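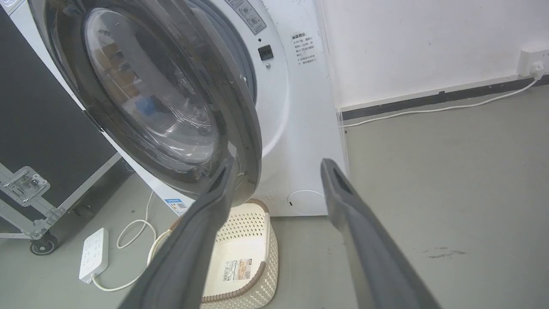 Setting up Mustard, the laundry cell in our workshop at Cirnetport. Mustard is one arm with a two-finger gripper, and I look after it together with Gus Strickland. On this page I collect what we do to the cell before a working day, so that the colleagues in Zernville can do it in the same way. The first check is always the reach to the washer. We bring the fingers low in front of the machine, with the round door open to the left, and look if the left finger can come under the dark ring of the door. The basket stands on the floor directly below the door. Please keep the white cord on the floor in its loops, it should not be pulled tight.

Gripper fingers: wipe the tips with a dry cloth and check the 2 screws on each finger. Gus changes the pads every 14 days, in July more often.

Wrist camera: clean the lens before the calibration, never after. We repeat the calibration 3 times and keep the last result.

Spare parts are in the drawer marked Visser. There should be 4 pads inside. If you take the last pair, write it on the list.

Page and text: Fenna Claeys, Mar 8, 2019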